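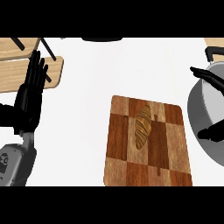
2023년 12월 17일 작업 노트 (제본실)

일요일인데 결국 나왔다. 건물 난방이 꺼져 있어서 코트를 입은 채로 풀을 쑤었고, 소매 끝에 풀이 묻었다. 이건 내일의 내가 알아서 하겠지.

버크소프 교구 장부 건부터. 책등 가죽은 거의 다 걷어냈다. 예전에 누가 동물성 아교를 정말 아낌없이 발라 놨는데, 마른 채로 긁으면 접지 등까지 같이 일어난다. 그래서 메틸셀룰로오스 찜질로 갔다. 4% 농도로 되직하게 개어서 등에 올리고 랩으로 덮어 10분. 그다음 뼈주걱으로 살살 밀면 아교가 엿처럼 밀려 나온다. 이 맛에 이 일을 하는 거지 싶다가도, 냄새를 맡으면 생각이 바뀐다. 젖은 개 냄새 더하기 오래된 부엌 냄새!

처음 올렸을 때는 욕심을 내서 조금 더 두었는데 바깥쪽 접지 가장자리로 물기가 번졌다. 얼룩은 안 남았지만 종이가 보송보송 일어나는 느낌이 있어서 바로 압지를 대고 눌러 놨다. 다음부터는 타이머 무시하지 말 것. 그리고 한 번에 등 전체를 덮지 말고 꿰맨 칸 단위로 나눠서 할 것. 칸을 나누면 오래 걸리는데 결과가 훨씬 고르다.

꿰맨 실 상태는 생각보다 좋다. 머리 쪽 연결 땀이 끊어져 있고 나머지는 버틴다. 전부 풀고 다시 꿰맬지, 끊어진 곳만 이어 줄지 아직 못 정했다. 네빌 브램웰은 분명 다시 꿰매자고 할 텐데 나는 반대쪽이다. 원래 땀을 보면 손이 급한 사람이 꿰맨 티가 나고, 간격도 제멋대로이고, 그래도 여태 붙어 있었다. 그걸 내가 예쁘게 만들겠다고 풀어 버리기가 좀 그렇다. 사진 기록은 등 전체, 머리, 꼬리까지 찍어서 공용 폴더에 넣어 뒀으니 네빌은 보고 의견 남겨 주세요. 연필로 이 노트에 써도 됨. 볼펜은 안 됨.

풀 얘기. 밀 전분풀을 새로 쑤었는데 이번에는 전분을 하룻밤 불렸다가 시작했다. 확실히 덜 뭉친다. 중탕으로 저으면서 투명해지기 시작하고도 한참 더 저었고, 불에 올린 시간은 다 합쳐 40분. 팔이 아프다. 예전에는 투명해지는 순간 됐다 하고 내렸는데, 그렇게 만든 풀은 며칠 지나면 물이 분리되면서 힘이 없었다. 오래 쑨 풀은 식히고 나서 도마에 떨어뜨리면 탱글하게 모양이 선다. 체에 내릴 때 말총체를 썼더니 가운데 틈으로 덩어리가 빠져나온다. 체를 손봐야 하는데, 돌로레스 프루잇이 고치는 집을 안다고 했던 것 같다. 물어볼 것.

풀은 뚜껑 있는 유리병에 나눠 담아 냉장고 위 칸에 넣었다. 날짜 라벨을 붙여 뒀으니 제발 지난번 풀이랑 섞지 말아 주세요. 지난번 것은 표면에 분홍빛이 돌아서 버렸다. 분홍빛이 보이면 걷어내고 쓰지 말고 통째로 버리는 걸로 합시다. 병도 삶고요.

종이 시험. 찢어진 모서리에 쓸 보수지를 고르느라 다자랑 바노를 나란히 놓고 염색해 봤다. 둘 다 닥 계열이고 다자가 좀 더 얇고 섬유가 길다. 장부 본문지가 누런빛보다는 회갈색에 가까워서 아크릴 물감을 아주 묽게 풀어 색을 맞췄는데, 젖었을 때 딱 맞으면 마르고 나서 꼭 밝아진다. 매번 알면서 매번 당한다. 그래서 이번에는 일부러 한 단계 어둡게 했고, 다자는 잘 나왔다. 바노는 섬유 뭉친 데가 물감을 더 먹어서 점점이 얼룩이 진다. 표지 안쪽 같은 데는 괜찮겠지만 글씨 옆에는 못 쓰겠다.

찢을 때는 물붓으로 선을 긋고 손으로 당겨 찢기. 칼로 자른 가장자리는 붙이고 나서 선이 보인다. 누스랏 시알이 바늘로 점선을 찍고 찢는 방법을 보여 줬는데 곡선에서는 그쪽이 훨씬 편하더라. 나는 아직 바늘 깊이가 들쭉날쭉해서 밑에 댄 아크릴판만 열심히 긁고 있다. 누스랏, 판 하나 빚졌어요.

가죽. 새 등가죽으로 쓸 송아지 가죽을 토스덴에서 받았는데 포장이 접혀 와서 한가운데에 주름이 갔다. 접힌 자리를 피해서 재단하면 장부 하나는 나온다. 여분은 안 나온다. 전화해서 말아서 보내 달라고 다시 부탁할 것(지난 4월에도 똑같은 부탁을 했던 기억이...). 색은 마음에 든다. 원래 가죽보다 살짝 붉은데 왁스를 먹이면 가라앉을 거다.

피할은 가장자리만 조금 해 봤다. 칼이 안 들어서 중간에 멈추고 숫돌부터 잡았다. 날을 갈고 가죽숫돌에 문지르고 다시 대니까 사각사각 잘 나간다. 안 드는 칼로 버티다가 가죽에 구멍 내는 짓을 올해만 해도 여러 번 했으니 이번엔 좀 배운 셈이다. 등 모서리 접히는 쪽은 더 얇게 가야 하는데, 춥고 손이 굳어서 오늘은 안 건드렸다.

습도 기록. 오전에 종이장 안이 70%까지 올라가 있었다. 난방 꺼진 날마다 이런다. 제습제를 갈고 문을 조금 열어 뒀더니 오후에는 내려갔는데, 나오기 전에 수치를 적는 걸 깜빡했다. 내일 제일 먼저 오는 사람이 보고 여기 옆에 적어 주면 고맙겠습니다. 판지가 휘었는지도 같이 봐 주세요. 아래 칸에 세워 둔 회색 판지가 좀 의심스럽다.

티아 치섬한테: 월요일에 쓸 수업용 접지는 재단기 옆 선반에 올려놨어요. 결 방향은 전부 세로로 맞췄고, 그중 표시해 둔 묶음은 일부러 결을 틀리게 자른 거예요. 학생들이 접어 보면 바로 느낄 수 있게요. 종이 터지는 소리가 꽤 설득력 있거든요. 밀랍은 서랍에 있는데 실이랑 엉겨 붙어 있으니 미리 떼어 놓는 게 좋겠어요.

베릴 홀로이드가 맡긴 요리책은 아직 손을 못 댔다. 급하지 않다고는 했지만 그 말을 너무 오래 믿고 있는 것 같아서 찔린다. 표지 천은 살릴 수 있을 것 같고, 면지는 기름이 배어서 어떻게 할지 모르겠다. 기름을 빼면 가장자리에 적힌 연필 메모도 위험하다. 나는 그냥 두고 싶은데 주인한테 물어보고 정하자.

내일 할 일
장부 등 남은 아교 걷기, 칸 나눠서. 타이머!
압지 갈아 주기
끊어진 땀 결정 (네빌 의견 보고)
다자 염색지 한 번 더, 같은 농도로. 배합은 물감 상자 뚜껑 안쪽에 적어 둠
토스덴 전화
체 수리 문의
코트 소매 빨기

추가. 나가려다가 누름틀을 다시 봤는데 한쪽 나사가 덜 조여져 있었다. 장부가 살짝 비스듬하게 물려 있어서 풀고 다시 맞췄다. 밤새 그대로 뒀으면 등이 틀어질 뻔했다. 나사는 양쪽을 번갈아 조일 것, 그리고 눈높이로 내려가서 확인하고 불 끌 것.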